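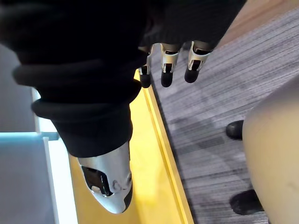

Black knit sleeve, metal fingers.

I've been running Nesutau on my old laptop since March, and I still grin every time it boots (19 seconds, I timed it!). My friend Ailsa Strachan talked me into it after I'd moaned once too often about my last desktop locking up mid-sentence. The installer found my wifi on the first go, which I can't say for the other 2 systems I tried. Then came the updates, all 1,331 packages of them, and I made a lot of tea. My only real gripe is the file manager, Partington, which keeps forgetting how I like my folders sorted. A fix is promised for 10th September, so I'm hanging on for that.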